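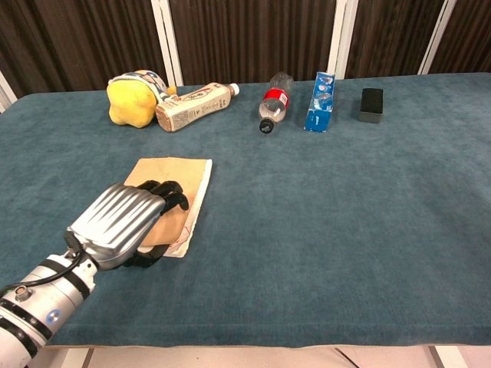 Household Notes: Flat Surfaces and How to Get Them Back
Posted Sun 15 August by Yuk-lan Lam

Every flat surface in a house is a shelf waiting for its chance. My own dining table has been a mail room, a tailor's shop, a hospital for broken headphones and, on two occasions a year, a place to eat. I have been collecting tips on the subject since January, some from readers and some from my own failures, and the ones below have survived contact with my family.

Start at the back

Most people clear a table from the front, because the front is where the plate goes. You push everything toward the wall, sit down, eat your soup and feel that progress has been made. The back row is now one item deeper. Do this for a month and you have a small museum with no admission fee.

Clear from the far edge forward. Pick up whatever has been there longest, walk it to where it lives and come back for the next. If it doesn't live anywhere, that's your real problem, and wiping the table won't fix it. 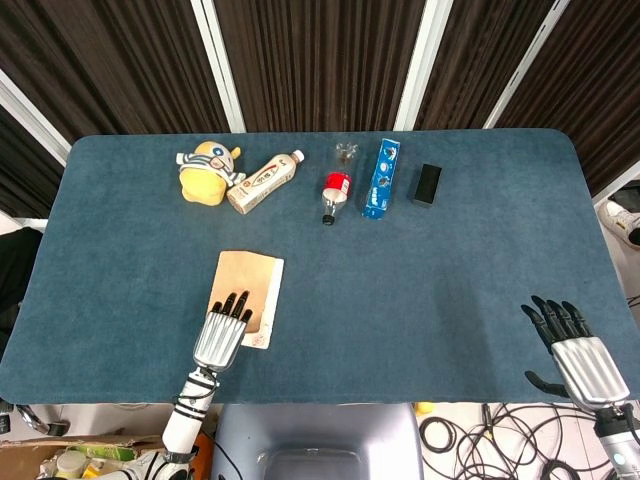

The back row: plush toy, drink bottle and company.

Toys that sleep on furniture

A soft toy on the table belongs to somebody who will swear it was in use. I gave up arguing and put a low basket at the foot of the stairs. Anything plush goes in there on sight. The owner passes it twice a day and may claim the contents. At the end of the week, whatever is left goes up to the bedroom in one trip, usually carried by me.

For toys that have picked up crumbs or gravy: check the label, put the toy in a zipped pillowcase, and run a cool, gentle wash. Air dry it near a window. Tumble drying works on some of them and turns others into a different animal.

Drink bottles

Small plastic drink bottles get refilled "just for today" and are still with us at Thanksgiving. If it's the single-use kind, rinse it, empty it, and recycle it when the drink is gone. If it's a proper reusable one, take the cap apart, too. The threads and the seal are where the smell is, and no amount of shaking soapy water around the bottom will reach them. Warm water, a drop of dish soap and an old toothbrush will do it. Leave the bottle and the cap apart to dry overnight. A capped damp bottle in a cupboard is a science project.

Paper bags: how many is enough?

I once counted the paper bags behind our refrigerator and stopped at 38. I had been saving them for an occasion that I could not describe to my husband.

Keep ten. Fold them flat, stand them in one more bag, and when that bag is full, the next arrival goes straight into the recycling. Bags with grease on them don't get a vote. What the good ones are useful for:

Ripening a hard avocado or pear. Put it in with a banana and fold the top over. Check it every day, as it goes from rock to regret in an afternoon.
Lining the vegetable peelings bowl, if your compost collection takes paper.
Keeping mushrooms in the fridge. They go slimy in plastic and merely wrinkle in paper.
Catching candle wax. Lay a piece of plain brown paper over the cold wax on a sturdy cotton cloth and press with a warm iron, moving to a clean bit as it soaks through. Don't use a printed part unless you'd like the store's name on your tablecloth.

Takeout napkins

Same rule, smaller pile. The clean ones go in a mug by the stove for wiping out oily pans before washing, and the glove compartment takes a dozen. The rest were never going to be put out for guests, whatever you told yourself in the parking lot.

If you have a felt or fabric table cover

Covers like these are kind to the table and to the ears, and they hold on to every crumb that lands on them. Mine is a wool felt from Domivia, bought in a hopeful mood. Lessons so far:

Shake it outside first. Shaking it over the kitchen floor is moving crumbs around with extra steps.
Use a dry rubber dish glove for hair and lint. Drag your hand in one direction and it all rolls up into a small, disgusting sausage. I tried the Plirnby lint roller, which does the same thing for more money and runs out of sheets on a Sunday.
Blot spills, and resist rubbing. Press down with a dry cloth, lift, find a dry patch on the cloth and press again. Cold water next, then one drop of wool detergent if you need it.
Turn it around every few weeks if your table gets sun on one side. Otherwise you'll own a two-tone cover and have to pretend you chose it.
Never put a hot pan on it. I can be brief about this one, as the mark speaks for itself.

The 4-minute sweep

Tshepo Mokoena wrote in with a routine that I stole immediately. Set the oven timer for 4 minutes after dinner and have everybody at the table clear things that aren't theirs. The trick is in the last part. People will defend their own junk like a family farm, but they'll throw out yours with real energy. He reports that his teenagers now clear their own things beforehand, out of fear.

We've adopted it on weeknights. I lost a perfectly good collection of twist ties in the first week.

Mail

Open it standing up, next to the recycling bin. Once mail sits down, so do you. Bills go in one folder, things with a date on them go on the fridge, and catalogs go in the bin before you read the cover. The Hellolell catalog is the exception in our house, and I know precisely what that says about me.

Spend nothing for a week

Before buying an organizer, clear the surface and leave it alone for seven days. See what comes back by itself. Keys came back, the newspaper came back, and a single screwdriver came back four times. Those need a spot nearby: a hook, a tray, a drawer with some room in it. I had my eye on a Steyn desktop carousel for $80, and after the week was up, what we needed turned out to be a nail and an old cake pan.

A few short ones from the mailbag

Put the scissors on a string. Yes, it looks like a bank. You'll have scissors.

Rubber bands go brittle in a warm drawer. Keep a few around the handle of a wooden spoon and let the others go.

Store a tablecloth rolled on a cardboard tube and you can skip the ironing. You can also just skip the ironing.

If a drawer needs to be held down with one hand to close, it's full.

Next month: the hall closet, if I can get the door open. Send your tips through the contact form, and please say whether you have tried them on real people.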